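Shop floor talk > Automation and your job

Thread: Folding cell went live, what changed for us on the floor 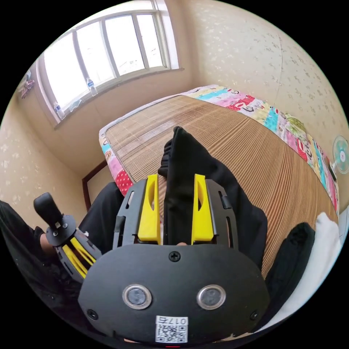 ribknit_14
Posted 2023-05-11

So I promised in the December thread that I'd report back once the folding cell was running, and it's running! I'm at the Gisthorpe returns center, garment side. We take in clothes that people send back, check them, refold them, bag them and put them back in stock. Until this spring every bit of that was hands. Now we have two Skerico arms doing the folding on plain knits and T-shirts, and the rest of us do everything before and after.

What surprised me most is how much of the new work is teaching. Three of us moved over to demo work, which means folding clothes with the hand-held grippers, one in each hand, so the arms have something to learn from. You fold the way you always did, except your fingers are now two yellow prongs. The first week I was hopeless. By the third I could do a sleeve tuck without thinking, and I love it. I get to decide what a good fold looks like and the machine copies me!

Numbers for those who asked: best shift so far was 831 pieces through the cell. Ask away.

----

mangle_and_press
Great post, thanks for coming back to it. What does it do with black? Our camera sorter at the laundry was terrible with anything black, it couldn't tell a sleeve from a shadow.

----

ribknit_14
Black is the hard one, yes. Black with ribbing is worse, because the ribbed part bunches up and the plain part slides away from it. We record extra demos on black for exactly that. I've been doing them on all kinds of surfaces too, soft beds, slatted mats, busy prints, because the arms got spoiled by a clean gray table and went to pieces on anything else.

----

oldpallet
I'll be the grump. You're three people teaching a machine to do what the other folders do. What happened to them?

----

ribknit_14
Fair question and I asked it too, in the meeting, in front of everybody. We had 14 folders. Three went to demos, two look after the cell, and the rest are on inspection and mending, which was always short of people. Same hourly rate for now. I won't pretend I know what next year looks like.

----

oldpallet
"For now" is doing a lot of lifting there. At Jultley we heard the same thing about the pallet wrappers. No layoffs, true, but when people left they weren't replaced, and two years on the crew was half the size. Get it in writing.

----

hemline_kay
I was at Jultley too (days, packing side) and I remember it differently. Yes the crew shrank, but my shoulders stopped hurting. I'd wrapped by hand for six years and I wouldn't go back for money. Both things can be true, I guess.

----

oldpallet
Glad about the shoulders, I mean that. Still want it in writing.

----

mangle_and_press
How are the hands and wrists on demo work? A gripper in each hand all day sounds heavy.

----

ribknit_14
It's the one real complaint. They're bulky, and the weight sits out in front of you, so you feel it in the forearm. We pushed for shorter turns and got them: forty minutes on, then twenty sorting or tagging. Sitting down helps a lot if the surface is low. Standing and bending over was awful, don't let anyone set you up that way.

Also tape your cuffs back if you wear long sleeves. I've caught mine in a fold more than once and had to throw the take away.

----

hosoda_nights
We have a Hosoda line for towels, and towels are easy, so take this with salt. How many demos did you need before it was any use? Ours was set up by the supplier and we never got near the teaching part, which I'm a bit jealous of.

----

ribknit_14
We had 1,532 good takes when they first let it loose on real stock. The T-shirts looked lovely. Anything with a hood was a disaster and still comes to us by hand, so I get a hoodie pile every afternoon and put the radio on.

I'd push to be let in on the teaching if you ever change lines. The people who'd folded longest gave the best takes by a mile, and it's been nice to see them asked about it for once.

----

oldpallet
That part I'll give you. Did they get a raise for it?

----

ribknit_14
Not yet. It's on the list for the next meeting, along with your "in writing." I'll post when I hear.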